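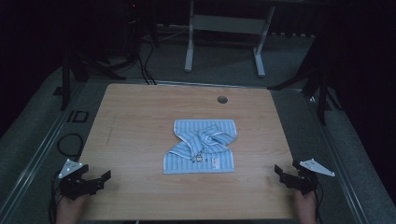
Okay, I've had the Trunley hand gripper kit for long enough now that I can answer Juraj's questions without just waving my arms at him. Short version: I like it, I'd buy it again, and I have a list of complaints. I've been using it almost entirely for cloth, which I think is the hardest thing you can ask of a pair of two-jaw grippers you hold in your own hands. My standard test piece is a light blue and white striped towel on a plain wood table, started out in a mess with a twisted fold running diagonally across the middle, and the job is to get it flat and then folded. If a kit can give you clean recordings of that, it can probably give you clean recordings of whatever you've got lying around.

Juraj Hubáček wrote:

> Hi all, I'm trying to decide between the Trunley kit and the
> Jondano one for a small project here (laundry and kitchen
> stuff, nothing heavy). The Trunley is a good bit cheaper even
> with the tracking plates included. Before I spend the money:
>
> 1. How are the jaws on thin fabric? The sales page only shows
> blocks and cups.
> 2. Do the cables get in the way? I see they're not wireless.
> 3. How long can a person really work with them before the
> hands give out?
> 4. Anyone dealt with their support?
>
> Thanks, Juraj

Taking these more or less in order, although I'm going to wander.

Jaws on fabric: better than I expected! They're angular and they come in low, so you can get one tip under a hem without bulldozing the whole towel across the table. What I do is come in with both jaws wide open, pick the corner I want, and close slowly. If you close fast you pinch a big fat wad of cloth and then your fold is ruined before you've started. The stock tips are a little slick for my taste on anything thinner than a dish towel. I put thin rubber pads on mine (Sutness sells them in sheets, you cut them with scissors) and that fixed it, more or less. The pads do start peeling at the corners, and I'm on my second set. Be careful with the labels sewn into towels, too – I kept catching a jaw on them and dragging everything sideways.

Cables: yes, they're annoying, and I won't pretend otherwise. Each gripper has its cable trailing off and if you let them hang wherever they like you'll sweep one across the table sooner or later and the recording is junk. I've got mine going down off the sides of the table and away from me, left one to the left and right one to the right, and once I got into that habit I mostly stopped noticing. Leave yourself more slack than you think you need. The first week I kept running out of cable right at the moment I had to reach for a far corner, which made me say things I hope the microphone didn't pick up.

The tracking plates are the white triangular ones that sit on top of the grippers. They work well as long as you give them a clear view. My mistake early on was crossing my wrists during a fold, so one plate hid behind the other and the tracking jumped. You can clean that up afterward but it's boring work, so I just learned to fold without crossing over. It feels silly for a day and then it feels normal.

How long can you work? I did 43 folds in one sitting and my thumbs were not my friends that evening. These days I stop well before that. I work for a bit, go do something else, come back. The grippers themselves aren't heavy, it's the squeezing. If you have small hands, ask Trunley for the shorter trigger, which they have but don't list on the site for some reason. In total I think I'm at about 3,000 recordings since January, counting the bad ones, and nothing has broken except one screw that backed itself out of the left gripper. A drop of thread locker and it's been fine.

Support was okay. I wrote to them twice. First reply came the next morning and was useful, and the second took forever and told me to reinstall the software, which I had already told them I'd done. The software is the weakest part of the whole package, to be fair. It wants you to recalibrate every time you start it up, even when nothing has moved, and the button for that is buried two menus down. The export part is good, though. I've had no trouble getting the files into my own scripts.

I can't say much about the Jondano. I had a loaner for three days and it's a nicer object, no question, very smooth trigger, but the jaws are rounder and I found it hopeless at getting under a flat edge. For cups and bowls it might well be the better choice. Pietrzak makes something similar too but I've never had one in my hands, so maybe somebody here has.

One last thing for Juraj: get the table right before you worry about anything else. Plain, no cloth on it, nothing shiny, and with enough room on all sides that you can move your elbows. I lost more time to a bad table than I ever lost to the grippers. If you want my settings file, write me off-list and I'll send it over.

Print this message | E-mail this message
Shares: 2
Comments: 3

gluegun_pat: Second the rubber pads. I used the thicker sheet and it's too much, the jaws won't close all the way anymore. Get the thin one.

Juraj Hubáček: Thank you, this is very helpful! I'm leaning toward the Trunley now. Is the short trigger something you can swap in later or do you have to order it with the kit?

mwinters: You can swap it, two screws and a spring. Do it over a tray, the spring is tiny and I'm still looking for mine.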